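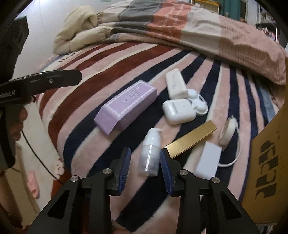
Striped blanket in pink, maroon, navy and cream

Lomow Infographic Kit for Small Brands

Sold by Cokonden
Item 294
Format: digital download
License: single business, unlimited projects

The Lomow kit is a set of layout files for making infographics, campaign recaps and one-page reports. It is made for small marketing teams and freelancers who have their numbers ready and need a clean way to show them. You supply the text and data. The kit supplies the page structure, chart styles, icons and type settings.

What you get

30 page layouts in tall, square and letter size
Bar, line, donut and timeline charts, all editable
Icon set in outline and solid versions
2 color systems, one light and one dark
Style sheet with heading, body, caption and source note settings
PDF guide covering setup, export and printing

The tall layouts are meant for blog posts and pin boards. The square ones can be posted singly or as a series, and the page number and arrow in the corner can be turned off. Letter-size layouts have a wider inside margin so they can be hole-punched or bound.

Working with the files

Every layout is vector and built on a 12-column grid. Charts are linked to a small data table on a separate layer. Change a value in the table and the chart redraws. If you paste from a spreadsheet, paste as plain text or the number formatting will carry over and the labels may overlap.

Colors are set up as global swatches. Replace the main swatch with your brand color and the tints follow. The Skikuvari color system has a light background and works best for print. The Lương color system has a dark background and is intended for screens. Do not mix the two in one document, as the swatch names are shared.

Fonts are not included. The layouts use open-license typefaces, and the guide lists where to get them. Install them before opening any file.

Requirements

A vector editor that opens SVG or PDF files. Linked charts need an editor with data table support. In other programs the charts open as ordinary shapes and have to be resized by hand.

License

One purchase covers one business. Agencies may use the kit for client work but may not pass along the source files. Finished pieces can be published, printed and used in paid ads. Resale of the layouts as templates is not allowed.

Delivery and support

A download link is sent by email after payment. The link works on 2 devices. Write to support with your order number if you need it reset. Layout files with errors are replaced free of charge. We do not offer custom design work on this item.

Changes in the current version

Updated 10 July 2023
Fixed missing source note on the tall timeline layout
Donut chart labels now stay outside the ring
Removed the map page that was added in March

Buyers of earlier versions can download the update from their account page.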